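Chapter 4
House Rules: Writing Standards for Hand-Guided Recording

Every workplace that collects manipulation data has rules. Most have two sets, the one in the binder and the one people follow, and the distance between them is a fair measure of how long ago the binder was last opened. When the Stokow site went looking for its own in June, the binder was found holding up a monitor.

This chapter deals with the second set, and with getting it into the binder before it changes again. Chapter 3 covered the formal safety standards for powered arms, with their fences, stop buttons and speed limits. Handheld grippers slip past most of that. No motor is going to swing round and break a wrist. The hazards are the ones found in any room where a person bends, reaches and steps backward while thinking about something else, and few engineers chose their career in order to write a policy on extension cords.

They should write one anyway. The Clusteo guidelines, which we use as our running case, began as 18 rules on a single sheet. Ten of them concerned file naming. One concerned cables, and it read, in full, "Mind the cables." A later edition replaced it with a short procedure – route, fasten, walk the path once without the grippers, then pick them up – and the authors had the decency to look embarrassed.

A good rule for this kind of work can be checked by someone standing in the doorway. "Keep the area tidy" fails, as anyone who has shared a kitchen knows. "No loose cable between the operator's feet and the task" passes. So does "Markers face outward and are not covered by a sleeve." Rules about attitude belong on posters, where they can be ignored in color.

The same goes for data quality. The Sheehan project set a target of 3,000 drawer openings and stopped at 1,499, when a reviewer asked what counted as open. There were at least three schools of thought. The written standard now gives a start position, an end position and a rule for what the free hand does in between, and it is shorter than the email thread that produced it.
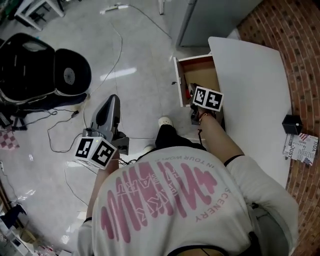

4.1 THE FLOOR IS PART OF THE WORKSTATION

Drawer tasks put the operator low and leaning forward, with one gripper in the drawer and the other held out to the side. Wires from a gripper can end up on the same floor as the power strip and the operator's shoes. A standard that starts at the tabletop has left out the half of the job where people fall over.

We therefore begin with the floor and work up. Section 4.2 takes the drawer and its contents, and Section 4.3 the markers. The Ivska checklist, reprinted at the end of the chapter, follows the same order and takes 10 minutes to complete, or two if you cheat.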